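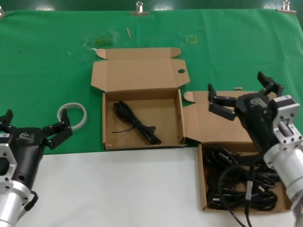 How long should a cable be before it goes in a box of its own?

Any cable longer than 3 metres gets its own box. Shorter cables may share a box, if they are of the same type.

Docs > Storage > Skiltetora cable boxes

Overview | Boxes | Coiling | List file | Changes | Contact

# Skiltetora cable boxes

This is the README for the cable part of the Skiltetora store. It explains how we sort the cables, how we coil them, and how to read the list file in the same folder. It was first written by Kayode Mohammed and now it is kept by me, Fatima Sani. If you find a mistake in my text or in the list, please write to me and I will correct it.

The store serves two rooms, Revunmont and the small workshop behind it. Before May all the cables were in one drawer, and to take out one you had to take out all. Now they are in cardboard boxes with folding lids, on the shelf above the sorting table.

## What is in the folder

- `README.md`, the present text
- `cables.csv`, the list of all boxes and what they hold
- `labels.odt`, the sheet for printing labels
- `old/`, the list from the time of the drawer (do not edit, many names there are wrong)

## Kinds of box

We use the same cardboard box for everything. What is different is the state of the content, and this is written on the label with one word.

**single** means one cable, coiled, nothing else inside.

**shared** means several cables of the same type, each one coiled and tied.

**unsorted** means cables which came back together and were not yet separated. You may take from such a box, but please do not add to it if you have time to coil.

An unsorted box should not stay unsorted more than two weeks. I know that it happens.

## Sorting table

The sorting is done on the table with the green cloth. The cloth is held with metal binder clips on the far edge. Please leave the clips where they are when you finish, the cloth slides otherwise and small things fall behind the table. The front part of the table is white and has no cloth, and a box may stand partly on it when there is not enough place.

Open the lid fully and fold it back before you start. A lid that is half open falls on your hand, and it also hides the small connectors.

The roll of white tape is for labels only. Do not tie cables with it. It leaves glue on the black ones, and the glue collects dust for years. Kayode cleaned a whole box of them with alcohol and he asks me to mention it.

Small pieces which are left on the cloth after sorting (sticks, bits of card, crumbs of something) can go in the bin, unless they are clearly a part of a connector.

## How to coil

1. Find both ends first. If the cable is in a tangle, pull the loops wider and do not pull on the end.
2. Hold one end in your left hand and make a loop as long as your forearm.
3. Turn every second loop the other way, so that the bundle makes a loose figure of eight. A cable coiled like this does not twist when you open it.
4. Leave a short end free. Next time the person can find it without opening the bundle.
5. Put it flat in the box. If you must press the lid, the loops are too big.

Do not wrap the cable round your elbow. I was taught this way at home and it took me long to stop.

Thick cables do not like the figure of eight. For them make simple round loops and write `round` in the notes column.

## Untangling an unsorted box

Begin with the cable that lies on top, also if you need a different one. It is slower in the first minutes and faster after. When one end with its connector is already out of the pile, let it hang over the side of the box and work backwards from it with two hands. Never shake the box.

If two cables are knotted so hard that you must use a tool, put both aside and tell me. The last time someone used a screwdriver for this, and we lost a good cable.

## Columns in cables.csv

| column | meaning |
|---|---|
| box | number on the label |
| state | single, shared or unsorted |
| type | kind of cable, in lower case |
| length_mm | length in millimetres, without connectors |
| room | where the cable is mostly used |
| checked | initials of the person who tested it |
| notes | free text, please keep it short |

The length is in millimetres to avoid the comma problem, so a cable of three metres is written 3000. For unsorted boxes the columns length_mm and checked stay empty. Do not write zero there.

The room column can have the values `revunmont`, `workshop` or `both`. In the older rows you will also find `rusia`. It was our name for the cold storeroom at the north side, which is now closed. I will change these rows when I know where each cable went.

## Labels

One label on the short side of the box, not on the lid. Lids get exchanged. Write the box number large and the state under it. When the state changes, put a new label over the old one, up to 5 layers, then remove all of them and begin again.

## Borrowing

You can borrow a box for a day without asking. For longer, write your name in the notes column. The McKinnon group takes theirs on Tuesday and usually needs the shared boxes, so please have these back on the shelf before.

Return the cable coiled. If you are really in a hurry, put it in an unsorted box and never in a single one.

## Changes

- Added the state word to all labels.
- Length column changed from metres to millimetres.
- Removed the column "colour". Nearly all rows said black.
- Corrected the step about the free end, it was before step 2 by mistake.

## Still to do

- Test the cables in the shared boxes, only the single ones are done.
- Find a better word for "unsorted", some people read it as "rubbish".
- Decide if adapters belong here or with the tools.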